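# About Prastari

Prastari sets up and looks after robot work cells for small manufacturers and teaching labs. We have been in Tellville since the company started, in a single-story building on Pacheco Road, and we opened a second shop in Treltstead when the repair work outgrew the first one.

Most of what we do comes down to one job: getting an arm to run safely in the space it has been given, and keeping it running. We don't build arms. We mount them, wire them, set their limits, replace worn parts and write down what we did so the next technician can follow it.

## How we set up a cell

Every cell is laid out in simulation before we drill a floor. We model the base position, the fixtures and anything the arm could hit, then check reach and clearance at each working pose. Handles, open doors and drawer fronts get extra attention. They stick out into the space and are easy to leave off a floor plan.

We keep a kitchen layout as our standard clearance check. It has a refrigerator, a counter and cabinets close together, so a setup with a bad base position or a wrong tool length shows up quickly. Reaching for the knife block means bringing the gripper in at an angle with the microwave right behind the wrist. 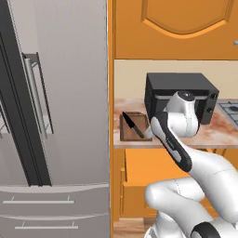 **TELLVILLE, May** – The clearance check is now part of every setup we do, at both shops. It used to be reserved for new installations. We now run it after a gripper change or a base move as well, and the results go into the cell's service file.

Once the model passes, we go on site. The order is the same each time:

1. Level the base and torque the mounting bolts.
2. Route the cables with slack at the elbow and wrist.
3. Enter the tool length and payload, then check both against the model.
4. Set joint limits and test the stops at low speed.
5. Run the full program with the customer's operator present.

## Looking after it

Our standard service interval is 3,000 running hours. At each visit we check the joints for play, inspect the cables, clean and measure the gripper fingers, back up the controller and repeat the low-speed stop test. If a finger is worn past its limit we replace the pair and enter the tool length again.

We currently have 83 cells under service contract. The parts room in Tellville stocks 876 line items, mainly fingers, seals, cable sets and brake kits. Treltstead carries a smaller stock and handles bench repairs. An arm that comes in for a joint rebuild goes back out with a copy of the test sheet.

## Working with us

Customers with a contract can call either shop. Without one, start with Tellville, and have the arm's serial number and the last fault code ready. If the cell has been moved or fitted with a different gripper, tell us that too.

The service desk opens at 7:30 a.m. Parts pickup is at the side door on Pacheco Road.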